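Clevent Tabletop Arm Station
Home > Equipment > Demonstration and Training > Tabletop Arm Station

Item 1215
Available for day visits, open days and longer stays
Page updated May 8, 2026

Our tabletop arm station is the one people ask for by pointing at it. It has been the most popular thing in our Bokwood showroom for a good while now, and if you have been to one of our open days you have very likely stood in front of it with a cup of coffee and stayed longer than you meant to. We now offer it as a complete package that can come to you, with one of our demonstrators, or that you can come and try at our place before you decide anything at all.

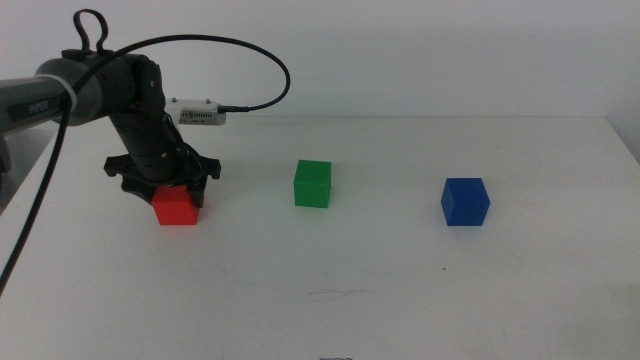
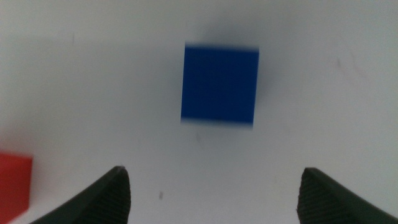

Colored blocks on the white table, with the station's arm over the red one and, in the second picture, the blue one between the open fingers in the wrist camera's view.

What the station is

At its simplest, the station is a small robot arm, a two-finger gripper, a camera on the wrist, a plain white table and a set of colored blocks, plus the computer and the screen that go with them. We supply it as one package so that you don't have to hunt for matching parts or spend the first half of your visit looking for the right cable (we have all done that, and it is no fun with guests waiting).

The job it does on demonstration days is picking up blocks and putting them down again somewhere else. That sounds like very little when you write it out, and we used to worry that visitors would find it dull. They really don't! Give people a red block, a green block and a blue block and they start making requests almost right away. Can it stack them? Can it do the blue one first? What if I turn this one a bit? Most of those requests can be tried on the spot, and trying them is a far better way to learn what an arm like this is good at than sitting through our slides.

The screen shows the wrist camera's view while the arm works, and we suggest placing it where visitors can look from the arm to the screen and back without having to move. Children tend to go for the screen and adults for the arm, so leave room for both.

What happens at a demonstration

A standard demonstration has two parts. In the first, our demonstrator runs the arm through a few prepared routines and talks about what is going on: how the arm gets to a block, how wide the gripper opens, what the wrist camera can see from up close and what it can't. We keep this part short and we keep it plain. You don't need to know any programming to follow it, and questions are welcome at any point, including in the middle of a sentence.

The second part is the hands-on one. Visitors move the blocks wherever they like on the table between runs, and then we see how the arm gets on. Sometimes it misses. We leave the misses in, and we would ask you not to be disappointed by them, as they usually start the best conversations of the day. A block at an awkward angle, or two blocks pushed right up against each other, is a harder problem than it looks, and watching the arm have a go at it says more about automation than a perfect run ever could.

If your group would like to try driving the arm by hand, please mention it when you book. We can bring the Trnka hand controller, a small desk unit that lets a visitor steer the arm directly and open and close the gripper. It needs a little extra table space and a little extra patience, because there is always a line for it.

For groups who want something closer to real work, we can replace the blocks with parts of your own. Send us a few samples ahead of time and we will tell you frankly whether they are a good match for the gripper. Small, rigid and fairly light is what suits it best. Floppy bags, wet things and anything greasy are better left for a different conversation, and we are happy to have that one too.

What's in the package

Robot arm with two-finger gripper
Wrist camera and cable
White demonstration table
Colored block set, with spare blocks
Station computer and visitor screen
Dumora control software, installed and ready to run
Stop button on a long lead
Printed setup sheet and a folder of activity ideas
Trnka hand controller (optional, please ask)

The Dumora software is what you will see on the operator's side of the screen. It keeps the prepared routines in a simple list, lets you save new positions by name, and has a large slow-down slider that we use all the time when younger visitors are around. You are welcome to save your own routines during a longer stay. Please give them names we can recognize as yours, and we will send you a copy when the station comes home.

Space, power and people

The station wants a level floor, an ordinary wall outlet and a bit of room for visitors to gather on at least one side. Against a plain wall is ideal. Busy backgrounds and strong sunlight across the table can make life harder for the camera, so if you have a choice between the bright spot by the window and the boring one at the back of the hall, do choose the boring one. Even overhead light is all we need.

Please plan for 2 adults at the station whenever visitors are present, one to run it and one to talk to people. On a supported visit our demonstrator is one of those two. If you are running it by yourselves on a longer stay, both will need to have gone through our introduction session first. The session is included in the price and takes a morning, with plenty of time to practice.

Hands stay off the table while the arm is moving. We say this at the start of every demonstration and then we say it again, and we'd ask you to do the same. The stop button should be within reach of whoever is running the station, and the setup sheet shows where we like to put it.

Looking after the table

The table gets marked with use. Blocks slide, fingers touch down, and after a season of open days any white top will have a scuff or two. Light marks don't bother the routines and you don't need to scrub at them. A soft damp cloth at the end of the day is plenty. Please don't use scouring powder or polish, and please don't put stickers or tape on the top, even the kind that says it comes off cleanly.

The blocks can be wiped with the same cloth. If one goes missing, and they do seem to travel home in small pockets, just let us know and take a spare from the box. We don't charge for a lost block.

Come and see it at Bokwood

If you would like to meet the station before booking, our next open day at Bokwood is in June. The arm will be running all day, with demonstrations starting every hour and open time at the table in between. There is no charge and no need to register unless you are bringing a large group, in which case a quick message helps us put out enough chairs. Bring sample parts if you have them. Bring the colleague who isn't convinced, too, we enjoy those visits very much.

Private visits can be arranged on most working days. You will have the station to yourselves, and we can go at whatever pace you like.

Booking and price

A supported day visit to your site, with the station, setup and a demonstrator, is $4000. That covers delivery, the setup on the day, all demonstrations and taking everything away again afterward. Longer stays are priced by length, and schools and libraries should ask us for the education rate before assuming it's out of reach.

When you write, it helps us to know:

What kind of event it is and who will be coming
Indoor space available, and whether there are stairs
Whether you would like the hand controller
Any sample parts you want to try

We hold a requested date for 2 weeks while you sort things out at your end. If your plans change after that, just call and we'll try to find you another day.

Related equipment

Mobile visitor screen on stand
Extra block set
Trnka hand controller, separate booking
Dumora software, classroom setup

Contact the Clevent demonstration desk through the booking form, or stop by the front counter at Bokwood during opening hours.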